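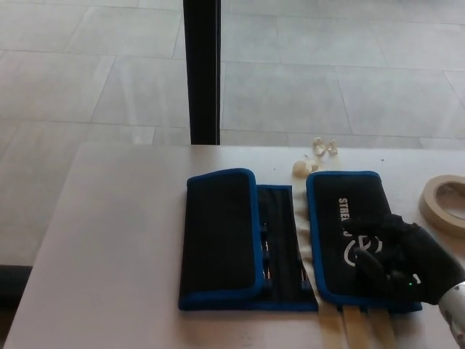

What is a retained sample?

A retained sample is a sealed portion of a food lot that the packer keeps after the rest has shipped, so that the lot can be tested again if a buyer or an inspector asks.

Retained
a short story
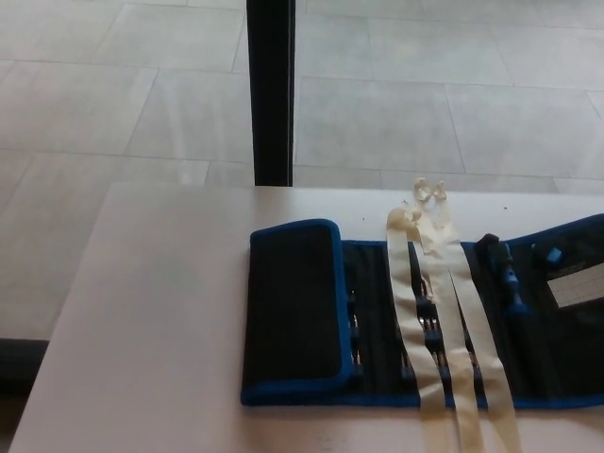
5 min read

Lot 1772 was ground pistachio, fine grade, packed at the Bostance plant in Ulatach and sold to Flestwood for use in bakery fillings. The file on it ran to 81 pages when Gülizar Erdem received it. She read it in order, including the cleaning records.

The complaint was on page three. Flestwood had sent a sample to its own laboratory, which reported DNA from green pea. The method gave a yes or a no and did not give a percentage. Flestwood had stopped using the lot and wanted a cause within ten working days. Four of those had been used up in forwarding the letter.

Erdem worked for Szalai, which audited plants for whoever was paying. In this case both sides were paying half. She had audited Bostance before and had found a hand sink without soap and a ladder stored where it should not be.

Beril Karaca met her at the gate. Karaca had run quality at the plant for nine years and had signed the release for the lot.

"You'll want the retained sample," Karaca said.

"First the line, please."

They walked the line in the direction of the product. Raw kernels came in by sack, were sorted by color, passed under a magnet, and dropped to the mill. After the mill the powder went through a sieve and into lined cartons. Erdem wrote down the mesh size and compared it with the one in the plan. They matched. She asked what else went through the mill.

"Almond. Sometimes hazelnut. Never a legume."

"Is there a legume in the building?"

"Chickpea flour, in the canteen. Not pea."

Erdem wrote down chickpea. She asked for the purchase records for the past year and was given a desk in a corridor outside the payroll office, where people stepped around her chair all afternoon.

The test for a swap of this kind is mostly arithmetic. A plant buys so much kernel, loses a known share to shell, dust and moisture, and sells what remains. If it sells more than that, something else has gone in. Erdem built the balance lot by lot. Almond closed to within half a percent. Hazelnut closed. Pistachio, over the year, came out 800 kilograms heavy.

She checked the formula, then typed all of the receipts in again from the paper copies. The result did not change.

Karaca looked at the screen for some time.

"That's one pallet," she said.

"A full one is 800?"

"Of powder, yes. Of kernel it's less."

"So a pallet of powder was shipped that was never milled here."

Karaca sat down on a box of printer paper. She said that in November the mill bearing had failed and the line had been down for six days. A Flestwood order had been due. She had been on leave. When she came back the order had gone out on time, and the plant manager had bought cakes for the shift.

"Did you ask how it went out on time?"

"I asked if the hold points were signed. They were signed."

Erdem asked to see the hold points. The sieve check for the second day of the breakdown showed a pass at 7:40, and another at 9:40, and so on every two hours, all in the same pen. The maintenance log for that day recorded the mill in pieces on the floor. Both documents had been filed correctly.

"These are for a machine that wasn't running," she said.

"I can see that."

The sample room was at the back of the building, next to the boiler, against the recommendation in Erdem's last report. Karaca unlocked it. The jars stood in lot order, each with a printed label and a strip of tape across the lid. Karaca took down 1772 and put it on the bench. She took down the lots on either side without being asked.

In color they were close. The middle one was a slightly more even green. Erdem did not write this down, as she had no instrument for it. She wrote the seal numbers, had Karaca read them back, and split each jar three ways: one part for Szalai, one for Flestwood, one to stay. Karaca signed across the tape. Her signature took up more room than the tape allowed and ran onto the glass.

"If it's pea," Karaca said, "how much pea would there be?"

"I don't have a figure."

"But in your experience."

"In my experience I wait for the laboratory."

"My name is on the release."

"Yes."

"I released it on the paper. The paper was complete."

Erdem put the samples in the cold box and noted the time. She said that the report would list what had been seen and who had been present, and that Karaca could attach a statement of any length. It would go out with the report unedited.

"Would it help?"

"It would be attached."

The manager came down at the end of the day to ask whether they were finished. Erdem said she needed the supplier's invoice for any finished powder bought in November. He said that there wasn't one. She asked him to put that in writing, with the date, and gave him a sheet of paper. He took it upstairs.

Karaca locked the sample room. Then she unlocked it again, went back in, and began taking down the other jars from November, starting at the left.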